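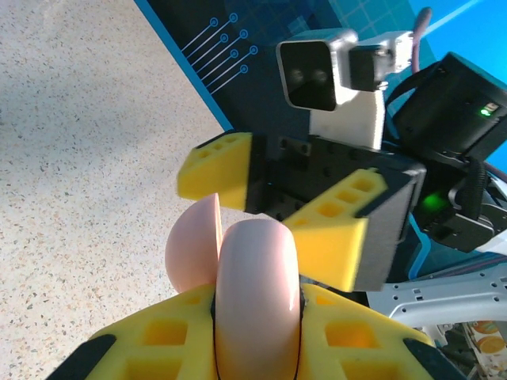
Nurhan Yaman asks, in her reply to our last report, why a pink toy piece should need a grant line of its own. Fair enough. I have asked the same thing since October and still don't have an answer I would sign without grumbling.

The Clurnomard set is sold to us as a handling test for toy parts: smooth, curved pieces, plus flat half-discs that go with them. Wotero charged 1197 for the first batch. Their brochure says the pieces are "suitable for all ages of play." I would like to know who measured that, and how. 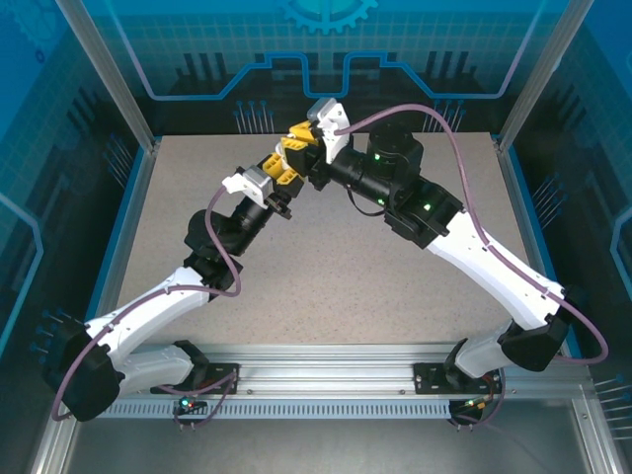

We also asked for 20 spare pieces and received 11. Wotero says the rest are on order from Clevov. I have heard that before and am not counting them as delivered.

Spending to date is 3613, which leaves the second batch unpaid. My advice is to hold that payment until the spares arrive and we have a written finish standard for the glossy parts. "Smooth to the touch" is not a standard. Ko has offered to draft one, and I will believe it when I read it.

Still open: storage labels, the return policy, and whether matte and glossy pieces should be graded together. I say separately.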